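Trusura 2 Dual-Arm Gripper Evaluation Bench
Bench-top cell for comparing grippers, fingers and controllers on two-arm handover work

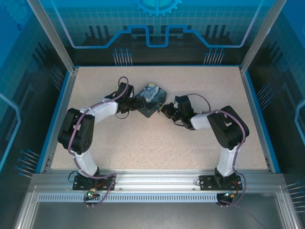

Which gripper should be fitted first when comparing fingers for thin, flat parts?
Start with the standard parallel gripper on both arms and run it until the results stop changing between sessions. All other fingers are then scored against that baseline, with the same part, the same approach angle and the same release delay.

Overview

The Trusura 2 carries two arms side by side on one aluminum rail, facing a shared tabletop. Each arm stands on its own black mounting plate. The usual test is a handover at the middle of the table: one gripper presents a small square card, the other approaches with open jaws and takes it. Cards and tiles show up finger faults that blocks and cylinders hide, mainly slip at the corner and twist on release.

Arms are supplied as matched pairs. Either can act as giver or receiver, and the roles can be swapped in software without moving the plates.

Gripper options

G-15: parallel jaws, 15 mm finger pads, smooth. Supplied as standard. Best on stiff cards held near the center.
G-18: parallel jaws, 18 mm finger pads, ribbed. Holds a tilted card better but marks soft or coated surfaces.
Blank fingers: undrilled, for shops that cut their own pads.

Changing from one set to the other takes two screws per finger. Run the jaw zero routine after every change. Skipping it is the most common cause of a failed first grasp.

Controllers

Each arm has its own controller board at the front of the rail, below the base. The boards have status lights and can be read from the operator's side with the cell in use. Firmware 17 or later is needed to run both arms from one script. Older boards will run single-arm tests only.

Cabling

Arm cables are purple and run along the outside of the links. Leave a free loop at the wrist. A loop pulled tight adds drag to the last joint and will show up in the data as a gripper fault. Check the loops at full reach before starting a long run.

Notes from users

"We ran both finger sets on coated tiles. The ribbed pads won on hold and lost on finish. We kept the smooth ones." Liliana Bianchini, Henia

"Please print the jaw zero steps on the plate." Darren Parsons, Bunitard

In the box

Two arms with mounting plates
Rail with two controller boards
G-15 finger set, fitted
Cable set
Hex keys

G-18 and blank fingers are ordered separately. Enclosure panels and printed wall graphics are quoted on request.

Technical contact: Renzo Ferri, Fiore
Page revised 2020-02-03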